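작업장 살림 팁: 자동화 들어온 뒤로 바뀐 것들

저는 Bultedwood에서 소포장 간식 담는 일을 해요. 견과류나 과자 봉지를 집어서 선물 상자에 넣는, 말로 하면 참 간단한 일이죠. 그런데 9월에 집게 달린 자동화 설비가 들어오면서 하루 일과가 꽤 달라졌어요. 비슷한 작업장이나 집에서 부업으로 포장하시는 분들께 도움이 될까 해서 그동안 익힌 요령을 적어 봅니다!

먼저 바닥 천이요. 예전엔 스테인리스 작업대에 봉지를 그냥 늘어놓았는데, 얇은 봉지는 매끈한 데서 자꾸 미끄러져요. 면으로 된 천을 한 장 깔아 두면 집게든 손이든 훨씬 잘 집힙니다. 천은 끝에서 끝까지 당겨서 펴 주세요. 주름진 데 봉지가 걸리면 설비가 헛손질을 하거든요(처음 며칠은 그것 때문에 계속 멈췄어요 ㅠㅠ).

봉지는 서로 겹치지 않게, 손가락 두 개 들어갈 만큼 띄워 놓으세요. 저희 조장 Sioned Gough 님은 봉지 접합선이 전부 같은 쪽을 보게 놓으라고 하시는데 솔직히 저는 별 차이를 못 느꼈어요. 그래도 검수할 때 보기는 편합니다.

집게 안쪽 패드는 점심 전에 한 번, 퇴근 전에 한 번 닦아요. 물기를 꼭 짠 천으로 닦고 마른 천으로 마무리하면 끝. 땅콩 기름이 묻으면 아주 살짝만 묻어도 봉지를 놓쳐요. 알코올은 패드 재질마다 다르니까 설명서부터 보시고요. 연결부 나사는 월요일 아침에 손으로 만져 보고 헐거우면 담당자를 부릅니다. 직접 조이다가 저 혼난 적 있어요.

큰 통에 든 견과는 집게 말고 사람이 맡는 게 나아요. 뚜껑 돌려 열고, 냄새 맡아 보고, 덜어 담는 건 아직 저희 몫이에요. 통이랑 선물 상자는 작업 천 뒤쪽으로 한 줄로 세워 두면 팔 움직이는 길도 안 막히고 꺼내기도 쉬워요.

사람 쪽 변화도 있었죠. 하루에 대략 3321봉을 손으로 집던 때는 저녁마다 손목에 파스를 붙였는데, 요즘은 파스 살 일이 거의 없어요. 대신 눈이 피곤합니다! 계속 지켜보고 있어야 하니까요. 그래서 저랑 Tegwen 언니는 한 시간마다 감시 자리랑 상자 접는 자리를 바꿔요. 관리자한테 말했더니 교대표에 아예 넣어 줬고요. 걱정했던 것과 달리 우리 조 다섯 명은 그대로 있는데, 야간 조는 한 명이 Billbridge 창고로 옮겼어요. 그건 아직도 좀 마음이 그래요.

멈춘 기록은 공책에 적으세요. 시간, 어떤 봉지였는지, 어디서 놓쳤는지 딱 그 정도만요. 저희는 그 공책 덕분에 둥근 과자 봉지에서 유독 많이 멈춘다는 걸 알고 놓는 방향을 바꿨어요. 다음번엔 상자 손잡이 끈 안 꼬이게 정리하는 법을 올릴게요.
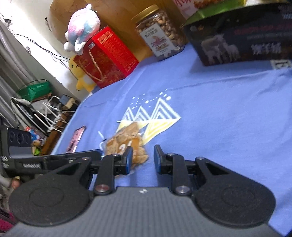
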